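Dry goods and snack table - food storage safety check
Steltine shared kitchen, Gondal building, room 27
Checklist with comments, February round

Scope: packaged dry foods kept on or near the light wooden table, including foil seasoning packets, snack bags and small boxes. Fridge and freezer are on their own sheet. Ratings used are OK, Watch, Fix and Not checked. A Watch item gets looked at again next round. A Fix item has to be dealt with before the shelf goes back into general use.
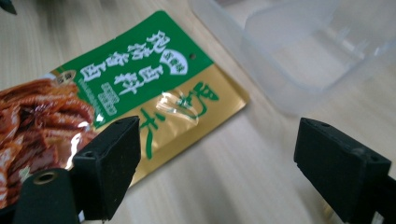
Author: Kitchen safety inspector, Steltine
Role: monthly food storage and labelling checks

Section 1 - Packets and foil pouches

1.1 Outer foil free of holes, apart from the hanging hole
Rating: OK
Comment: The green and gold seasoning packet has a small round hanging hole near its upper edge. That is part of the packaging and sits outside the sealed area. I ran a thumb along both seams and found no grit or grease. The foil is slightly crinkled, which is normal for this type of pouch.

1.2 Product can be identified from the pack
Rating: Watch
Comment: The front is printed in Chinese, with a photo of braised meat. Not everyone who uses this kitchen reads Chinese, and the photo could lead someone to think there is cooked meat inside. It is seasoning. Put a plain English sticker on the back saying "seasoning for braised meat". Keep the sticker off the ingredients and the date.

1.3 Date mark present and readable
Rating: OK
Comment: Found on the back after some turning. Glare off shiny foil makes dates hard to read under the ceiling light, so tilt the packet or take it over to the window. Don't guess at a number. If two people read it differently, go with the earlier date.

1.4 Allergen information available
Rating: Fix
Comment: The allergen folder has no entry for this packet. Soy, wheat and sesame are the usual ones to look for in a braising mix. The entry has to come from the pack or the supplier. Until it is in the folder, the packet stays off the shared shelf and is not used for group meals.

1.5 Opened packets closed and dated
Rating: OK
Comment: No opened seasoning packets this round. Last round there were 3, all folded over with nothing holding them shut. Clips are in the drawer.

Section 2 - Table and surfaces

2.1 Tabletop clean and dry before packets are set down
Rating: OK
Comment: Wiped down before I started. Light wood shows soy sauce quickly, so there's no excuse for leaving it. Use the food-safe spray and let it sit for the time given on the bottle.

2.2 Tabletop free of splits and rough patches
Rating: OK
Comment: No splinters. The finish is holding up on the working side.

2.3 Cable hole kept clean
Rating: Watch
Comment: Crumbs collect around the rim of the round hole near the far edge and drop through to the carpet. Vacuum the rim with the narrow nozzle once a week. Anything spilled near it should be wiped away from the hole. Don't store open food beside it.

2.4 Cables clear of food and walkways
Rating: Watch
Comment: Keep cables to the sides of the table and don't run them across the part where food is handled. Where one hangs over the edge, make sure it can't be caught by a knee or a chair. Check again after any furniture is moved.

Section 3 - Snack bags and clear containers

3.1 Bags intact
Rating: OK
Comment: Check clear plastic bags by pressing gently with the flat of the hand and listening for air. A bag that hisses or goes flat is set aside. Don't squeeze hard enough to crush what's inside or pop the seal.
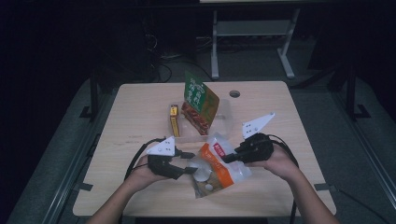
Check the corners as well, where pinholes tend to start. Turn the bag over so the contents shift, and look for clumping, moisture on the inside or dust at the bottom. A printed label can hide a fair bit, so look from the clear side too.

3.2 Container suitable for standing packets upright
Rating: OK
Comment: The clear rectangular container is a good choice. Packets and small boxes can stand up in it and be seen from the side. Wash it in warm soapy water and dry it completely before anything goes back in. Paper and card boxes soften fast in a damp container.

3.3 Container not overfilled
Rating: OK
Comment: Our limit for this size is 8 items. Past that, people start pushing packets down and the foil creases at the seams. Leave room to lift one thing out without dragging the rest along.

3.4 Container labelled
Rating: Fix
Comment: Needs a shelf label with the contents and the month it was last emptied. Use the Trundo removable labels from the stationery cupboard, stock number 513. Masking tape leaves a sticky patch that picks up dirt.

Section 4 - Floor and surroundings

4.1 Food kept off the floor
Rating: OK
Comment: Grey carpet is a poor surface to have under a food table and I've said so before. Anything dropped there stays in its packaging, gets wiped and is checked under 1.1 or 3.1. If the packaging is torn, it goes in the bin.

4.2 Lighting good enough to read labels
Rating: Watch
Comment: The back of the room is dim. Fine for walking through, less so for small print. The Linus desk lamp in the hall cupboard works and could be left here on inspection mornings.

4.3 Signs of pests
Rating: OK
Comment: No droppings, webbing or chewed corners. Both traps empty.

4.4 Shelving behind the table
Rating: Not checked
Comment: The white metal frame is outside this sheet. It goes on the furniture check.

Actions carried forward

Allergen entry for the seasoning packet (1.4) - before it goes back on the shared shelf
English sticker on the packet (1.2) - same time as above
Label for the clear container (3.4) - before next round
Vacuum around the cable hole (2.3) - weekly
Lamp moved in (4.2) - ask at the front office

Keep this sheet in the front pocket of the kitchen binder. Older rounds go behind the blue divider.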